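Does "ocean-positive" seafood labeling mean anything?

Asked by Styliani Stefanou, 23/01/2024
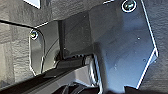
Details

My co-op in Zatville wants to switch all its frozen fish to a supplier called Duvon. The selling point is a badge on the bag that says "ocean-positive." The flyer says 1067 small boats have signed up and that a share of every sale goes to protecting coastal waters. It doesn't say what share. It doesn't say which waters either. I asked at the counter and got handed the same flyer again.

I'm not against paying more for fish. I just want to know if anybody outside the company checks this, or if it's a fish drawing and a nice shade of blue. The vote is soon and I'd like to go in with better questions than "says who?"

Answers

tidepool_skeptic

"Says who?" is a fine place to start. "Ocean-positive" has no fixed meaning that I know of, so a seller can stretch it pretty far. I'd ask for these in writing:

The rules a boat has to meet to join, and whether any boat has ever been turned down or kicked out.
The name of whoever does the checking, and who pays them.
The share of sales that gets donated, plus a receipt from whoever received it.
Species, catch area and gear type for each product – not for the brand as a whole.

The boat count tells you very little. If signing up means filling in a form, you have a lot of forms. I went through this with a brand called Futerine in December and they sent me a 2-page letter with no numbers in it apart from the phone number. I stopped buying it.

If Duvon does come back with catch areas, look up the stock reports for those areas yourself. They can be dull reading, but they're usually free.

Paulauskas_fan

all labels are marketing, buy local

netmender2341

Zatville is a long drive from the sea so I'm not sure what local would be. Carp?

I crewed on small boats for a while and I'd add one thing to the first reply. Small doesn't mean gentle. Ask about bycatch and what happens to old nets. Also ask what the boats get paid per pound under the program compared with before. If the price on the bag went up and the boats get the same money, you know where the difference isn't going.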